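Search this site Go

How to test whether a robot arm can unpack a bag

4 min read

Putting the shopping away is a chore people often ask about when they ask what home robots can do. The short answer is that an arm can pick up a tin from a clear worktop quite well, and that taking things out of a bag is still hard. If you have a small arm and want to see where yours stands, the test below takes an afternoon. Lewis Dunbar and I set it up in February at the Brendstead workshop and have changed it very little.

What you need

A paper carrier bag, some tape, and a few objects of different weight and softness. You also need an arm with a gripper that can reach straight down, and a way to write down each attempt. A notebook is fine.

Step 1. Fix the bag

Open the bag as wide as it will go and tape the rim so it stays put. At home no one tapes a bag down, so treat this as the easy version. A free-standing bag comes later. Black tape shows up well against brown paper, and you can tell quickly if a piece has lifted. Don't replace the bag when it creases or tears a little. A crumpled rim is part of the job.

Step 2. Choose two objects to start

Pick one hard and one soft. We use a small dark rock and a pink plush toy. The rock has an uneven shape, so the fingers need to close on the right sides of it. The toy will squash into almost any grip, but it is easily hidden by the paper when it sits against the wall of the bag.
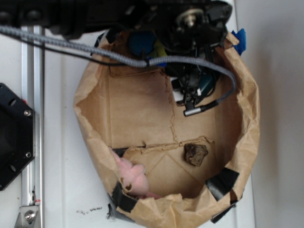
Step 3. Run the attempts

Put both objects in by hand and let the arm try for one of them. Count a success only if the object leaves the bag and is set down on the table. Lifting it and dropping it back is a failure. So is pulling the bag loose. Change the positions after each try, and include some in the corners.

Keep an eye on the cables. Anything that hangs near the gripper can catch on the rim, and a caught cable looks like a bad grasp in your notes if you aren't watching.

Step 4. Read your results

We ran 241 attempts and had 216 successes. That sounds good until you look at the rest. Of the 25 failures, 11 were with the toy pressed against the side — the gripper took hold of paper as well as fabric. A person would feel the difference and let go.

Nisha Dixit repeated the test with the tape removed and stopped after four tries, as the bag moved every time the fingers touched it. So for now our arm can empty a bag that is held open for it, and you would still have to do the holding.

If you try a free-standing bag, put something heavy in the bottom first and note the weight next to each result.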